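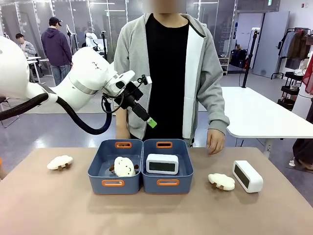 作業台の上のロボットアーム

件名: Re: [fleet-notice] 違反通知と運行記録の突合で使用者が一致しない件
日付: 01/02/2026
差出: Skoltness 車両管理課
宛先: fleet-notice 参加者各位

Skoltness 車両管理課です。ご照会の件、当方でも同じ現象を確認しています。再現条件がほぼ特定できたので報告します。長くなるため項目を分けます。

> Batel の運行管理担当です。
> リース会社経由で届く速度違反および放置駐車の通知について、
> 運行記録との自動突合を10月から試験運用しています。
> 突合には Ommont の標準設定を使っています。
> 通知書の登録番号と日時から当時の使用者を引き当てるのですが、
> 社内の聞き取り結果と食い違うものが一定の割合で出ます。
> 食い違いは共用車に集中しており、専用車ではほとんど出ません。
> 時計のずれを疑って端末側を確認しましたが、異常は見つかりませんでした。
> 同様の事例をお持ちの方がいれば、切り分けの順序を教えてください。
> なお、誤った使用者に社内通知を送った例が既にあり、
> 現在は自動送信を止めています。

1. 当方の環境

車両は全数リース、うち共用車が大半です。鍵の貸出記録、車載端末の走行記録、予約表の三系統があり、Ommont には三系統とも取り込んでいます。違反通知は紙で届くものをスキャンし、登録番号、違反日時、場所、種別を手で確認してから登録します。文字認識の結果をそのまま流すことはしていません。「8」と「3」の取り違えが登録番号に出ると、別の車両に当たってしまい、後段では検出できません。

試験対象にした通知は128件超です。このうち使用者の引き当てが聞き取りと一致しなかったものは12件で、すべて共用車でした。登録番号の誤読によるものは含みません。

2. 原因その一：予約表の優先順位

Ommont の標準設定では、三系統の記録が矛盾した場合に予約表が優先されます。予約表は利用前に入力されるため、利用者の交代や時間の変更が反映されないことがあります。午前の利用者が返却を早め、次の利用者が予約の開始前に出庫した場合、その間の違反は前の利用者に付きます。

不一致の12件のうち、これに該当したのは7件でした。優先順位を「鍵の貸出記録、走行記録、予約表」の順に変更したところ、7件とも聞き取りと一致しました。変更は管理画面の突合規則から行います。既存の登録分には遡って適用されないので、再突合を手動で実行する必要があります。

鍵を事務所に戻さず駐車場で直接引き継ぐ運用がある場合は、鍵の記録も当てになりません。当方では直接の引き継ぎを禁止しましたが、拠点によっては守られていません。Pangaribuan の拠点では無人の鍵箱を使っており、箱の開閉記録はあっても誰が開けたかの記録が残らない時期がありました。この時期の通知は自動突合の対象から外しています。

3. 原因その二：日時の丸め

残りは、返却と出庫の境目で日時が丸められることによるものでした。走行記録は秒単位で保持されていますが、Ommont への取り込み時に60分の区切りに集約されます。区切りの途中で使用者が替わると、区切りの先頭の使用者に全区間が割り当てられます。

通知書の違反日時は分単位まで記載されているのが普通ですから、記録側の粒度が粗いと引き当ての意味がありません。取り込み設定に「集約しない」という選択肢があります。保存容量は増えますが、違反照会の用途ではこちらを使うべきと考えます。容量が問題になる場合は、集約前の記録を別に保管し、通知が届いた時点で該当日だけ読み直す方法もあります。 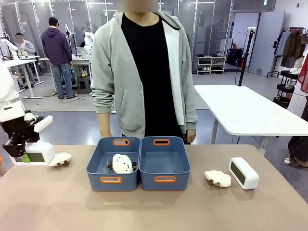 4. 放置駐車の扱い

速度違反と放置駐車では、通知書に書かれた日時の意味が異なります。速度違反の日時は走行中の一時点ですが、放置駐車の日時は確認された時点であり、駐車した時点とは一致しません。確認時刻だけで引き当てると、駐車した者と、その後に車を取りに行った者を取り違えることがあります。

当方では、放置駐車に限り、確認時刻の直前に記録された停止の開始時刻を基準にしています。停止の開始時刻は走行記録から取れます。エンジン停止後に端末が休止する機種では、最後の測位時刻で代用します。地下駐車場や高架下では測位が早めに途切れるため、代用値は参考扱いとし、担当者の確認を必須にしてください。

ご質問の Batel の事例が速度違反と放置駐車の両方を含むなら、まず種別で分けて集計することを勧めます。混ぜたままだと、二つの原因が重なって傾向が読めません。

5. 切り分けの順序

当方で実施した順に書きます。

(1) 登録番号を通知書の原本と照合する
(2) 車載端末の時計と標準時の差を調べる
(3) 突合規則の優先順位を確認する
(4) 取り込み時の集約単位を確認する
(5) 種別ごとに基準時刻を分ける
(6) 鍵の引き継ぎ運用を拠点に照会する

(2) は確認済みとのことなので、(3) と (4) から着手されるのがよいと思います。設定を同時に変えると効果が判別できなくなります。一つ変えるごとに再突合を実行し、結果を書き出してから次に進んでください。

6. 社内通知の送り方

自動送信の停止は妥当な判断と考えます。当方も再開していません。現在は突合結果を「候補」として担当者に渡し、本人への照会文を担当者が送っています。照会文には使用者であると断定する表現を入れず、該当日時に当該車両を使用していたかどうかの回答を求める形にしています。回答期限は通知書側の期限から逆算して設定します。期限の管理は Ommont の機能では足りず、表計算で別に持っています。

候補が複数出た場合に一人に絞って表示する設定は、無効にしました。絞り込みの根拠が画面に出ないため、担当者が検証できません。
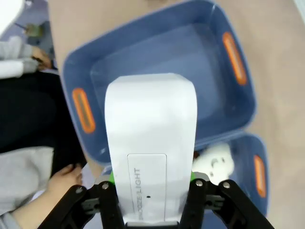
分類：車両管理 ／ 通知処理 ／ 未解決事項

解決していない点が二つあります。

一つは、リース会社の転送に要する日数です。通知が遅れて届くと、鍵箱の記録が保存期間を過ぎて消えていることがあります。保存期間の延長を申請中ですが、拠点ごとに機器が異なり、一括では変更できません。

もう一つは代車です。整備中に貸し出された車両は登録番号が台帳にないため、突合の時点で「該当なし」になります。現状は代車の受領時に台帳へ仮登録し、返却時に使用終了の日時を入れています。仮登録の漏れを検出する仕組みはまだありません。代車の扱いで実績のある方がいれば、台帳の項目構成を教えていただけると助かります。

突合規則の設定値は、書き出したものをこのリストの共有領域に置きました。拠点名は伏せてあります。Batel の環境で再突合された結果も、差し支えない範囲で共有をお願いします。

以上

--
Skoltness 車両管理課
fleet-notice への返信は全参加者に配信されます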